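Ticket 353 – Label printer at Whitelaw warehouse skips every second label
Status: Waiting for vendor
Opened: Dec 21, 2021
Site: Whitelaw, packing desk 4

Problem as reported

The printer on packing desk 4 prints one good label, then feeds one blank label, then prints again. It began after the new rolls from Plinderach were loaded. Jobs come from the Sominero shipping program. The other desks use the same program and do not show the problem.

What I tried

I turned off the printer, cleaned the print head and the gap sensor with alcohol, and loaded the same roll again. No change.

I ran the media calibration from the front panel. The printer fed several labels and stopped with the light green, so it accepted the result. The next test job had again a blank after each label.

I compared the settings with desk 3. The label height on desk 3 is 73 mm. On desk 4 it was set to 103 mm, and I could not find in the log who changed it or when. I set it to 73 mm and saved.
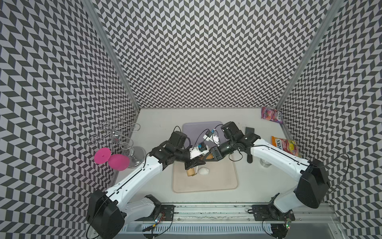 After this change the test page from the printer itself was correct, ten labels without a blank. But the jobs from Sominero still skipped. This made me think that the program sends its own height with each job and the printer obeys it.

I opened the desk profile in Sominero and found the old height there also. The field is gray and I have no rights to edit it. I exported the profile and attached it to this ticket.

Workaround

Please print from the desk 3 queue and collect the labels there. It is a longer walk, but the labels are right. Do not pull the blank labels by hand while the printer is running – it loses the position and the next label starts too low.

Next step

I wrote to Hirnusov support and asked them to unlock the height field or change it for us. They answered that profile changes are done in January. I asked if it can be earlier, and I will update this ticket when I have their reply.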